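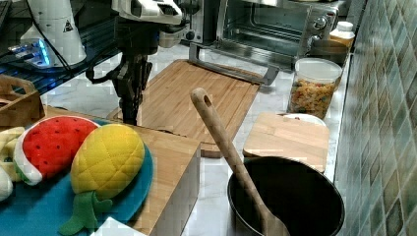

Small Oven, Big Oven: Electricity and Dinner at Hoarau House

Ludivine Bailly
Household Energy, project report
Plundisard College
January 31, 2021

1. Background

Every kitchen at Hoarau House has a full-size electric oven, and every kitchen has a laminated notice asking residents to please use less electricity. The notice doesn't say how. It does have a clip-art light bulb with a face.

Most residents I know believe that a toaster oven is cheaper to run than the big oven. A smaller group believes the opposite, on the grounds that a toaster oven leaks heat and takes forever. Both groups are very sure, and before this project neither had measured anything. I was in the first group and should admit that I wanted to be right.

The question for this report is narrow. For a dinner for one or two people, how much electricity does each oven use, and does the answer change with the way people cook? I left out microwaves, which would have won and made for a short report.

2. What other people have said

The readings for the course agree on the general point. A large oven has more metal and more air to heat before the food gets any benefit, so small meals are where it does worst. They are less helpful on habits. Most of the tests I found assume a cook who sets the temperature, waits for the light to go off, puts the food in at once and takes it out on time. I have lived in shared housing for two years and have not met this cook.

3. Method

I used a frozen vegetable lasagna made by Gostum, in the two-person size. It was chosen for being the same every time, and also for being on sale. By the second week the first reason was doing most of the work.

The toaster oven was plugged into a Grirnance meter, which sits between the plug and the wall and shows watt-hours on a small gray screen. The big oven is wired in, so the meter was no use there. For that one I read the kitchen's submeter before and after, with the refrigerator on its own circuit and everything else switched off. This meant asking people not to make tea. Compliance was mixed, and any run interrupted by a kettle was thrown out.

There were 13 usable runs in all. Each one followed one of three patterns:

Big oven, preheated. Set to the temperature on the box, lasagna in when the light went off.

Toaster oven, preheated. Same temperature, same rule.

Toaster oven, preheated and forgotten. Same as the last one, except that the lasagna went in fifteen minutes after the light went off. I added this pattern after watching how my neighbors cook.

A run ended when the middle of the lasagna reached a safe temperature on a probe thermometer. I opened the door to check as few times as I could stand. Between runs, the oven was left to cool with its door open until the inside was back to room temperature, which for the big oven took most of an evening and made me unpopular. 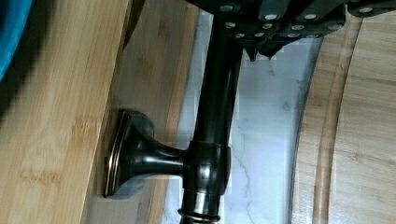 I had planned to run a fourth pattern, with the big oven full of several people's dinners at once, as this is where it ought to do well. It needed four residents to agree on a time and a temperature. We got as far as a group chat. The chat is still going, but it is now about parking, and the fourth pattern has been moved to the section on further work.

4. Results

The big oven used some 700 watt-hours per dinner. I give this one loosely because the submeter only shows tenths of a kilowatt-hour, and dividing a coarse number very carefully doesn't make it a fine one.

The preheated toaster oven came out at an average of 459 watt-hours. The runs were close together, apart from one where I used the wrong rack and the top of the lasagna met the heating element. I kept that run in. The meter doesn't know what dinner tastes like.

The forgotten toaster oven averaged 586 watt-hours. Fifteen minutes of heating nothing ate up a little more than half of the saving. This was the result I least expected, and I repeated it more times than planned in the hope that it would go away.

Cooking time was another surprise. The toaster oven heated up faster but cooked slower, and from switching on to eating there was very little between the two. The people who say a toaster oven takes forever are wrong, but not by as much as I told them in October.

5. What residents said

I also asked residents on my floor a few questions about how they cook. This wasn't a proper survey. I asked whoever came in for food, so people who live on cereal are missing from it.

Almost everyone said they preheat. When I asked how they know the oven is ready, the usual answer was that they come back at some point. One person preheats the oven, then decides what to eat. Another has never preheated anything and regards it as a trick by the people who print boxes.

Counter space came up more than electricity did. A toaster oven needs room around it, and it also seems to attract whatever else is being used to make dinner. Several people told me they use the big oven simply because clearing off the small one feels like a chore. I had no question about this on my sheet, and it was probably the most useful thing anyone said.

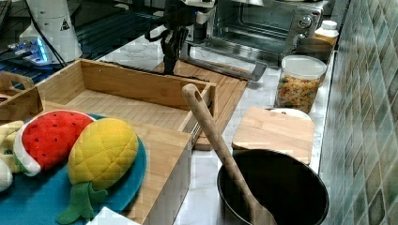
Figure 1. A cutting board in front of a toaster oven.

6. Discussion

For small meals, the toaster oven used less electricity in both patterns, so I was right, in a limited way that gives me less pleasure than I had hoped. The gap between the two ovens was about the size of what a resident could save by any number of other small changes, such as not drying one pair of jeans. Over a school year and a whole building it adds up to something. Per lasagna, it is pocket change.

The waiting matters more than I thought. The notice in our kitchen would do more good if it said "put the food in when the light goes off" and gave up the light bulb with the face.

There are plenty of weak points. I tested one dish, in one kitchen, with one toaster oven, and in cold weather. The submeter is too coarse. The box calls for preheating, but I never tested starting cold, and at least one of my neighbors will want to know why. I also ate the results, and can't rule out that I started taking the lasagna out earlier as the project went on just to get it over with.

7. Further work

If the kitchen is free in February I would like to try the full-oven pattern and a cold start. Both would be done with a different food. I have asked the course office whether the grocery receipts can be claimed as lab supplies and am waiting to hear back.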